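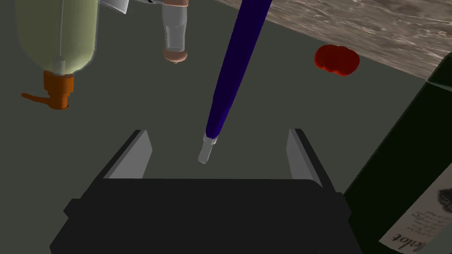 Figure 1. Simulated bench view: parallel gripper open at a pipette, with bottles nearby.

Laboratory Automation Planning
Unit 4: Budgeting for a First Manipulation Cell
Instructor: Edileuza Araújo

Purpose of this unit

Units 1 through 3 dealt with choosing a task. This unit covers the money: what must be bought, what can be borrowed or delayed, and how to present the request to a department that has not owned a robot before. Students should bring the draft task statement from Unit 3 to class on Tuesday.

4.1 Start from the objects

A purchase list should be drawn up from the items the cell will handle. In Figure 1 the fingers are set wide apart and the pipette between them is narrow. Its body tapers toward a short, pale tip. Nearby are a bottle with an orange pump, a clear vessel with a stopper and a dark wine bottle with a paper-colored label reading "Merlot." A single pair of fingers may be asked to serve all of these, and the plan must state whether it will.

For each object, record the following before requesting any quotation:

Widest and narrowest dimension at the point of grasp
Mass when full
Surface (clear, glossy, matte, soft)
Whether the object may be tipped during transfer
Cost of replacing the object if it is dropped

The third entry is often left blank. Clear glass and dark glass can both cause difficulty for depth cameras, and a plan that includes either should carry a line for sensor trials.

4.2 Simulation as a budget item

Simulation is treated in this course as a planning expense with its own line. It allows a group to compare finger lengths, mounting heights and camera positions before any hardware is ordered. Costs to be entered include the workstation, software licenses where they apply, and staff time for building object models. Staff time is usually the largest of these and is the one most often omitted.

A simulated trial answers questions of reach and clearance fairly well. It is less reliable on friction, on liquids and on flexible parts. Plans should therefore reserve funds for a short period of physical testing, even where the simulated results are strong.

4.3 Worked case: the Rosine teaching laboratory

The Rosine laboratory wished to automate the transfer of pipettes and small bottles between a storage area and a work surface. Two suppliers, Rullton and Girard, were invited to quote. The Rullton quotation covered the arm, controller and gripper as a package. The Girard quotation listed each part separately and left out installation.

On first reading the Girard figure was lower. Once installation, safety review and operator training had been added, the difference was small, and the laboratory made its choice on service terms. The case is used here to show that quotations must be put into the same form before they are compared. The laboratory's planning sheet, known as Idero, is provided with the course files and should be used for the assignment.

The final plan divided the budget as follows:

Arm, controller and gripper: the quoted package price
Spare fingers: 2 sets
Integration and installation: 30 percent of the package price
Contingency: 20 percent of the package price
Training: 2 operators

Students should note that the contingency was kept apart from integration. When the two are merged, the reserve tends to be spent during installation and nothing remains for the first year of use.

4.4 Costs after delivery

The request should cover the full period of ownership. Recurring items include replacement finger pads, calibration, software renewals and the floor space itself. Downtime also has a cost – if manual work must continue while the cell is under repair, the hours belong in the plan.

Requests submitted in November normally compete with renewals of existing equipment. A new cell is easier to defend when the plan names the work it will take over and the person responsible for it.

4.5 Assignment

Using the Idero sheet, prepare a budget for the task in your Unit 3 statement. Include one column for purchase, one for the first year of operation and one for items you have chosen to defer. Attach the object table described in 4.1. Where a figure is an estimate, mark it as such and give its source. Supplier list prices are acceptable at this stage – formal quotations are required only for the final project.

Reading for Unit 5: course packet, section on acceptance testing.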